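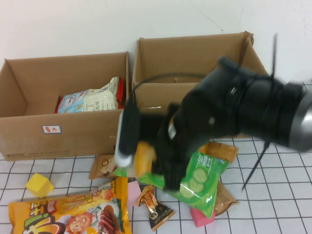

Filed under: Workshop Notebook > Sorting & Packing

February 18, 2025

Snack sorting on the grid table, chips and biscuits. I've been meaning to write this one up properly, because the last time I left it to memory and then spent a good part of an afternoon trying to work out which way the boxes had gone.

So, for the record (and for whoever sets up after me): two open cardboard boxes against the white wall, side by side, the low wide one on the left and the taller one on the right. Left is 薯片, potato chips. Right is 饼干, biscuits. Both are handwritten in red on the little white labels with the blue border, and I'd like us to keep using those labels, they're cheerful and they read well from across the room. The packets go in a heap in front, all mixed up, and the job is to get each kind into its own box.

The wide box is a lovely thing for chips. A puffed-up bag takes up so much space for what's in it, and in a narrow box the second bag just sits on the shoulders of the first and slides out again. I did try swapping the two over back in July, when we were still at the Zaltthorpe bench, and I remember being quite cross by lunch. Biscuits don't mind a deeper box at all. They stack, more or less, and if one goes in on its end you can live with it.
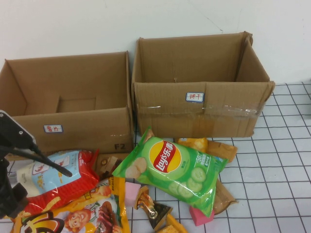 Flaps, then. I keep changing my mind on flaps. Folded down and out of the way is best for getting things in, no question, but the taller box gets a bit floppy if all of its flaps are pushed right out, and then the whole thing wants to creep along the table. Tape helps. I wouldn't cut the flaps off, though I know there's a school of thought that says you should. Once they're gone you can't close the box for storage, and we do need to close them, or the Sowah cupboard turns into a crumb museum.

A note on the heap. It's very tempting to lay the packets out nicely, all face up with a bit of breathing room, and it does look smart on the grid, but it makes the sort far too easy and bears no resemblance to a real bag of groceries tipped out on a counter. Just tip them and leave them. Some will land on their faces and some will lean on each other, and that's fine. Shiny wrappers are the ones to watch under the ceiling lights. Bright colours are a joy by comparison, and the green Lay's bag is a favourite of mine for that reason.

I went through the Drimusa stock sheet as well while I had the kettle on. It says 94 packets all up, and I make it 2 short of that, which I'm putting down to afternoon tea. Please write it down if you eat one! I'm not going to chase anybody over a biscuit, but the sheet ought to match the shelf.

Still to do: fresh labels for the Tulora boxes, more clear tape, and ask whether we can have a second wide box. Any tan one will do so long as it's low at the front.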